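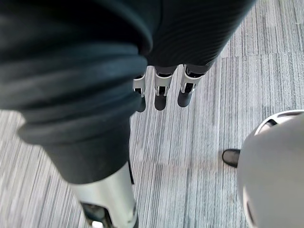
A reader of the last edition wrote in to ask why the planner kept stopping with "self contact" when the two arms were well apart. In most cases the sleeve margin is still at its factory value. The steps in this section set it properly.

4.3 Setting the sleeve margin and masking the wrist view

Satard plans around the bare arm model. Fabric covers are not part of that model, so they have to be added as a margin. Paquette, the perception module, needs a matching mask, or it will report folds of fabric as obstacles.

Before you start
Satard and Paquette must both be running, and the arms must be in Hold. Keep the emergency stop within reach.

1. Open Grisura and choose Arms > Covers.

2. Select the left arm. Set Sleeve margin to 15 mm for a close-fitting cover, or up to 50 mm for one that bunches up at the forearm.

3. Repeat for the right arm. The two values may differ.

4. Press Apply. The planner reloads its collision model and the status light in Grisura turns from amber to green.

Note: A larger margin makes the arms keep further apart. If two-handed tasks start to fail at the planning stage, lower the margin in small steps and smooth the sleeve down by hand.

5. Go to Vision > Wrist mask and press Record. Satard moves the wrist slowly through its range while Paquette stores 300 views.

CAUTION: The arms move during step 5. Stay outside the marked area and clear the floor of loose cables, chairs and bags first. Paquette does not stop the arm during recording – only the emergency stop does.

6. Check the mask in the preview. Fingers, thumb and cover should all be shaded, and the floor should be left clear. Views with motion blur are common, and Paquette drops the worst of them by itself.
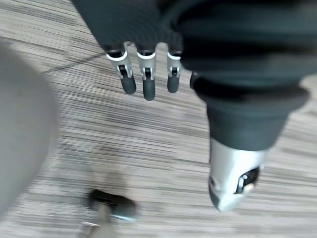

7. If a patch of floor is shaded, choose Edit and rub it out. Striped flooring is the usual cause, as the fine lines can be taken for knitted fabric.

8. Press Save. The mask is stored under the Erkach profile in use and is not shared with other profiles.

Note: Record a new mask whenever a cover is changed or refitted. If recording stops early, wait 60 seconds before pressing Record again, or the old views will be kept.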